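Panagiotou Study Center - Tutors wanted for the teacher entrance examination course, Arngate branch

Panagiotou Study Center is preparing graduates for the state teacher selection exams in physics, chemistry and mathematics. For the new course at our Arngate branch we are looking for 3 part-time tutors, one for each subject. The work starts in January and continues until the exam in June.

The candidates in our course are adults, and many of them already teach in private schools during the day. For this reason the classes are held in the evening. One class is two hours long, and every tutor has four classes in a week.

What the tutor will do:
Teach the full syllabus of the subject, unit by unit.
Prepare one practice test after each unit and correct it within four days.
Explain the wrong answers to the candidates in small groups.
Add new questions to our question bank, which has now 3,000 questions with solutions.

Who can apply:
You must have a master's degree in the subject and a teaching degree. Two years of experience in higher secondary classes is necessary. Persons who passed the selection exam themselves will get preference. Good handwriting on the board is still important to us - please do not smile, our candidates ask for it.

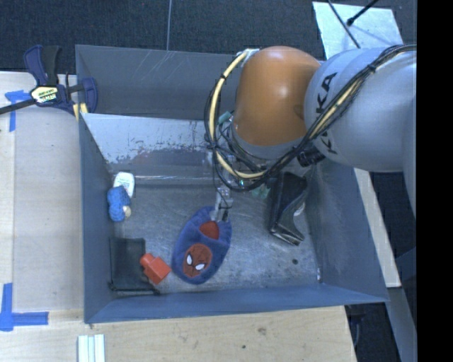
KUKA arm with its gripper over a Spider-Man slipper in a metal bin

The payment is made per class and is discussed at the interview. Study material is given free of cost, and travel from Riltard or Grirkier is paid by the center.

How to apply:
Send your resume, copies of your degree certificates and one sample lesson plan of not more than two pages. Please write the subject clearly on the first page. Selected persons will be called for a short interview and a demonstration class of 20 minutes on a topic from the syllabus.

Applications must reach us by 27 October 2018. They can be given by hand at the Arngate office, Room 226, or sent by post to the same address.

Contact person: Melina Tzavaras, Course Coordinator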